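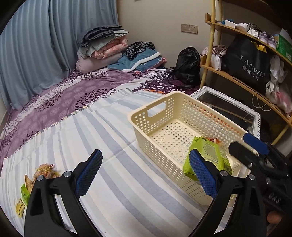 The yellow basket on the bed, with a green snack packet and a small orange-red and white wrapper inside.

Snack baskets and spare beds, Skerndale

This page covers the October tidy of the back bedroom at Skerndale. The bed is the only flat surface in the room big enough to sort on, so most of the work gets done there. Snacks had ended up in drawers, coat pockets and the box under the window, and they now go into baskets before they go back to the pantry.

The basket
Light yellow plastic with round holes in the walls and floor. The corners are rounded and there is a handle opening cut into the end. Crumbs fall through the holes, so put a sheet down first.

The sheet
White with wide stripes in grey-blue and pale grey-green. It came out of the linen cupboard with the fold creases still in it and was not ironed. It goes in the wash when the sorting is finished.

The blanket
Purple patterned, under the sheet. The pattern changes across the bed, with pale round motifs on mauve in one part and white leaves on a deeper purple near the wall. Somtochukwu Usman bought it at the Broltgate market for 20 dollars and it has been on this bed for 3 winters.

What goes where
Sealed packets go on the second pantry shelf. Opened ones are clipped and eaten first. Empty wrappers go in the kitchen bin, not the bedroom one. Anything past its date is thrown out, whatever the colour of the label.

Still to do
The box under the window, the top of the wardrobe and the bag of odd socks behind the door. The second basket is at Lemell and will be back next month.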